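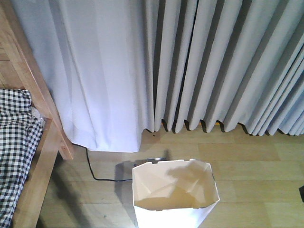 Curtains and wood floor.

Warkel Sentencing Records

README for the public release, December 31, 2023
Maintainer: Brayden Lévesque

What this is

Warkel is a table of criminal sentencing outcomes in homicide and serious assault cases, coded by hand from published court decisions. Each row is one defendant in one case. If two people were tried together, they get two rows with the same case_id. If one person was sentenced twice (for example, after a successful appeal), there is still one row, and the later sentence is the one in the main columns. The earlier sentence moves to prior_sentence_months.

The release has 3,641 rows. Of these, 359 involve a finding about the defendant's mental state, either at trial or at sentencing. Those rows are the reason the project was started, and they are coded in more detail than the rest.

Files

warkel_main.csv — one row per defendant
warkel_mental.csv — extra columns for the 359 rows, joined on row_id
codebook.txt — every column, with allowed values
changes.txt — what changed between releases

All files are UTF-8 with Unix line endings. Missing values are empty cells, never zero. A zero in sentence_months means the court imposed no custody.

Main columns

row_id: stable across releases. Do not build anything on row order.
case_id: shared by co-defendants.
charge_group: homicide, attempted homicide, serious assault, or other. "Other" is used only when the defendant was also charged in one of the first three groups and that charge was dropped or ended in acquittal.
trial_type: jury, judge alone, or plea.
sentence_months: total custody in months, after adding consecutive terms. Life sentences are coded as 600, with life_flag set to 1. Filter on life_flag before you take an average.
added_months: the part of the total that comes from lesser counts, such as tampering with evidence or interfering with remains.
relation: relation of the victim to the defendant, as stated by the court.

Mental state columns

Coding follows the Haser scheme, with one change. The original scheme put "argued and rejected" together with "not argued." We split them, because readers of the first release kept asking for the difference. The three values in ms_outcome are now not_accepted, partial, and full. Cases where the issue was never raised are not in warkel_mental.csv at all.

ms_source records where the finding appears: verdict, sentencing remarks, or appeal. Expert reports are not quoted. If the court summarized a report, we coded the summary and left the report alone.

How rows were coded

Two coders read each decision separately. Disagreements went to a third reader, whose choice was final. The third reader's rows are marked in adjudicated. Most of the disagreements were in relation and ms_outcome, and very few were in the sentence columns.

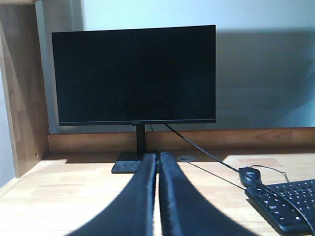 Decisions that ran to more than one document were merged before coding. Where the sentencing remarks and the written judgment gave different totals, we used the written judgment and put a note in the comment column. Time served before trial is not subtracted. Courts report it too unevenly for that to be useful.

The Pelletier batch

Rows with batch set to P came from an older collection put together by the Pelletier project. They were recoded from the source decisions in March, but the original dates were often given only as a year. For those rows the month is blank in decision_date. Do not fill it in with January.

Known problems

Appeals decided after the cutoff are missing. Plea cases are undercounted, as many never produce a published decision. The Undby subset has no values in added_months — the court there gives a single total and does not break it down. Some older rows have trial_type set to jury where the decision says only "trial." These are being checked.

Names

Defendant and victim names are not in any file, and case_id is not a court docket number. Please do not publish a version with names added back.

Use

Free for research and reporting with credit to the project. Rates per population should not be calculated from this table. It covers published decisions and says nothing about the number of crimes committed.

Corrections

Send the row_id, the column, the value you think is right, and the passage in the decision that supports it. Corrections go into the next release and are listed in changes.txt.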